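Ticket 3581
Nekwood Parts Support
Subject: Gasket frame will not sit flat on milled plate
Product: Jarberg cover plate with gasket, kit 2707
Status: Closed
Opened: April 14, 2019

Problem as reported

Customer ordered the Jarberg kit through El Khatib. The kit contains one aluminum plate, one black gasket frame and a bag of screws. When the gasket frame is laid on the plate, one end drops into position and the other end stays up. Pressing it down works until the hand is taken away. The customer has tried both ends and has tried turning the frame over. No screws have been put in yet. Customer asks if the plate was milled wrong or if the wrong frame was packed.

First reply from support

Please do not force the frame or pull it down with the screws. A frame that is clamped while it is out of position can take a set, and then it will leak even after it is moved to the right place.

Check the following and write back:

Part number on the bag the frame came in. It should end in 2048.
Any burrs along the edges of the ridges. Run a fingertip along them, slowly.
Any plastic film left on either part.
Which way the long curved groove points when you set the frame down.

Customer reply

Bag number ends in 2048. No film. Found a small burr next to one of the rectangular pockets and took it off with a fine file, then wiped the plate with a dry cloth. Frame still lifts at one end. I did not know the direction of the groove mattered. The sheet in the box only shows the frame by itself.

Support reply

The sheet in your box is the old one. Rorkum, who make the frames for us, changed the drawing in January and some kits still went out with the earlier print. A new sheet has been sent to you by email.

Lay the plate on a clean, flat table with the ridges up. Set the frame on it loosely before you try to line anything up. The raised rim faces you. At this stage the frame can be crooked and it does not matter where it sits.
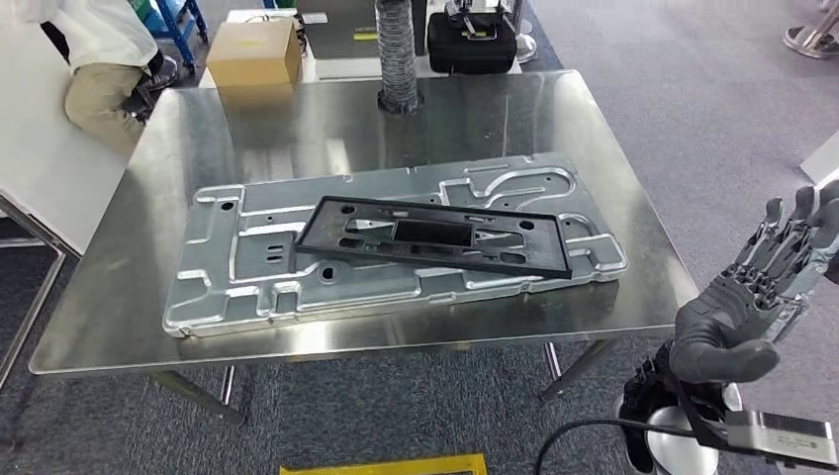 Can the frame be fitted with sealant to hold the lifting end down?
Leave sealant out of it. The frame is meant to be fitted dry, and a bead under the rim will raise it further and can run into the small holes.

Once the frame is lying loose on the plate, slide it. Do not pick it up and drop it in. Move it along the plate until the openings in the frame come over the matching holes, and start from the end nearest the curved groove. When that end is in, work toward the other end with your thumbs. If the frame catches on a ridge, go back a little and come at it again.

Customer reply

Tried this twice. The first end goes in fine now. The far end is better but there is still a gap I can get a sheet of paper into. It is on the outer rim, at the corner.

Support reply

Was the frame folded in the bag, or was the bag bent to fit the box? If so, the corner may have a bend in it from shipping. Take it off the plate and leave it on a flat surface at room temperature overnight with a board and a couple of books on top. Do not use a heat gun or hot water.

When you refit it, use 6 screws to begin with, spaced evenly, and turn them only until they touch. Then put the rest in. Tighten in a cross pattern, a half turn each, and stop when the rim is even all the way along. The torque value is on the new sheet.

Customer reply

The bag had been bent over at one end, yes. Left the frame under a board overnight as you said. It went on this morning and the corner is down. Paper does not go in anywhere. All screws in and tightened to the value on the sheet. I would suggest putting the new sheet in the boxes you still have.

Support reply

Good to hear. We have asked El Khatib to check their remaining stock and swap the sheets. Please look over the screws again after the first week of use and retighten if any have gone slack.

Resolution: Frame started from wrong end, old instruction sheet in kit, corner bent in packing. No parts replaced.

Internal note: ask packing to ship the frame flat in the larger box. Same complaint on one earlier ticket, closed without a cause. Reopen that one and send the new sheet.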